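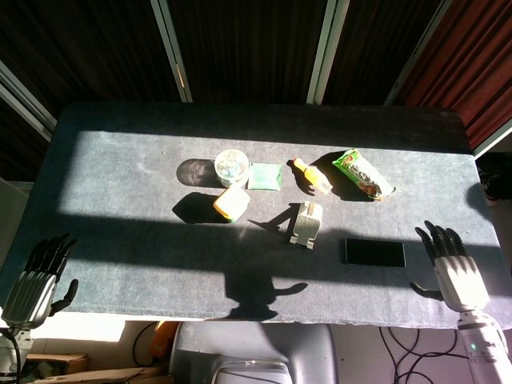 stuff from the bottom of the craft box, on the gray cloth

Clearing out before the move - what do you toss?

pinwheel_mo
2nd July
Ok so we're moving from a three bedroom to a one bedroom plus "den" (den = closet with a window). I have 17 boxes of small stuff. Not furniture, not clothes. SMALL STUFF. Cups, packets, tiny toy bottles, buttons, cords, half a chess set. I put a few things out in the sun to look at properly and then just stood there for half an hour. Didn't toss one.

How do you all decide? Need a system. Truck is booked, landlord wants the keys, my husband is no help, he keeps putting things back.

garlicpress
Toss all of it. If you didn't know it was in the box you don't need it.

pinwheel_mo
See that's what my sister says. But then I needed a picture hook last week and guess where it was.

garlicpress
A picture hook costs nothing. You're paying rent to store picture hooks.

Dell_in_Clarnham
Hard disagree with garlic. Moved here to Clarnham with almost nothing because I listened to people like that and spent the first year rebuying. Scissors. Tape. Extension cord. Sewing kit. A funnel! Drove to the store for a funnel twice, bought the wrong size the first time.

What I'd do:
Get two bins. One says house, one says maybe.
House = things you'd have to go buy in the first month. Goes with you.
Maybe gets taped shut. Write the month on it. If it's still shut in November it goes to the thrift store and you do NOT open it to check.

The no checking part is the whole system. I opened mine once and ended up with a ceramic duck again.

pinwheel_mo
Two bins I can do. How big tho

Dell_in_Clarnham
Mine are the shoebox kind times four maybe. Whatever you can lift with one arm. If you go bigger you'll fill it.

tbird_annex
Don't get the Brullero bins, lids crack in the cold. Ask me how I know. Had them in the garage one winter and every single corner went.

kettlewhistle
Mine are Brullero and they're fine?? Had them for years. Are you stacking them full of books

tbird_annex
...some books

kettlewhistle
lol ok then

osier
Moving person here (used to do it for a living, back's gone now). Nobody ever believes me but small stuff is what wrecks a move. Couch takes two guys and ten minutes. A junk drawer takes a whole evening and then you still have a junk drawer.

Few things
- do small stuff FIRST, weeks ahead, not the last night
- small boxes. Smaller than you think
- no "misc" on the label. Write three things that are in it. "Tape, candles, batteries." You'll remember the rest from that
- anything liquid goes in a bag and then stays upright in the car with you. glue, nail polish, paint, food coloring, all of it
- kid stuff, let the kid pick one bag. One. they're better at it than we are

pinwheel_mo
The misc thing hurts. I have 13 that say misc. One says misc 2 (good).

osier
Misc 2 (good) is the one to open first

garlicpress
Or take it straight to the dump, you'd never know the difference

pinwheel_mo
garlic you scare me

Tuva Blomqvist
Hi, new here so sorry if this is the wrong place. We did this when my mother went into a smaller apartment. She had a button tin and a drawer full of little toys from when we were kids, and she couldn't let any of it go. What helped was not asking her "keep or toss". We asked her to pick favorites. Put ten things on the table, pick your two favorites, next ten. She got through the whole drawer in an afternoon and had a nice time telling us about them. The ones that weren't picked she didn't really mind about after that.

I kept the button tin. I know it's not the point of the thread.

Dell_in_Clarnham
That's really good. Stealing it.

pinwheel_mo
Ok this I love. Going to try it on my husband and his cables.

garlicpress
Takes ten times as long though. Who has an afternoon per drawer? She has 17 boxes and a truck coming. At that rate she's still on the floor picking favorite rubber bands when the new tenants walk in.

Tuva Blomqvist
You don't do it for rubber bands. Just for the things people have feelings about. Rubber bands you can throw in a jar.

garlicpress
Fair

kettlewhistle
People have feelings about rubber bands, you haven't met my dad

loomis_b
Question for osier or anyone. Is it worth paying for storage for 2 months while you sort it out after? Got a quote from Keltico and they want 800 up front which seems nuts for a room the size of a bathtub.

osier
No. Unless it's furniture you already know you're keeping. Storage for small stuff is how people end up paying for years. I've emptied units where the owner couldn't name one thing in there.

tbird_annex
Disagree a little. We had a gap between leases and storage saved us. But we had an end date. Lease starts, unit gets emptied, done. Without a date don't do it.
Also that quote is high, call around. Bakke was a lot cheaper when we did it, no idea about now. Ask if the lock is included, they got us on the lock.

loomis_b
Ok calling tomorrow. thx both

garlicpress
For the record I agree with osier on storage. Write it down.

pinwheel_mo
Update. Did misc 2 (good). It was:
cookie cutters, a bike light, all the instructions for a TV we don't have, birthday candles, more chess pieces (not the missing half, a DIFFERENT set), keys to I don't know what.

Kept the cookie cutters and candles and the light. Recycled the paper. Keys are in maybe. Husband took the chess pieces out of the maybe box while I was on the phone.

Dell_in_Clarnham
Tape it shut! This is why you tape it!

kettlewhistle
keep the keys til you hand over the apartment. One of them is going to be the mailbox

pinwheel_mo
Oh no. You're right. Going to go try them now

osier
Also the landlord usually wants every copy back so check the car and your coat pockets. Saw folks get charged for a lock change over one key

tbird_annex
What are people doing with the craft stuff, btw? I've got glitter and stickers and little packets of seeds from who knows when. Feels bad to toss but thrift store won't take it opened.

Dell_in_Clarnham
Daycare or the library, call first. Ours took all the paper and stickers and said a very firm no to glitter.

kettlewhistle
Seeds just plant them all in one pot and see. Did that with a bunch of old ones, got marigolds and one sad bean

garlicpress
Glitter in the trash. Not even arguing that one

Tuva Blomqvist
Agree with garlicpress about glitter.

pinwheel_mo
It WAS the mailbox key. Kettle I owe you. Back to it, doing the kitchen drawer tonight, will post the damage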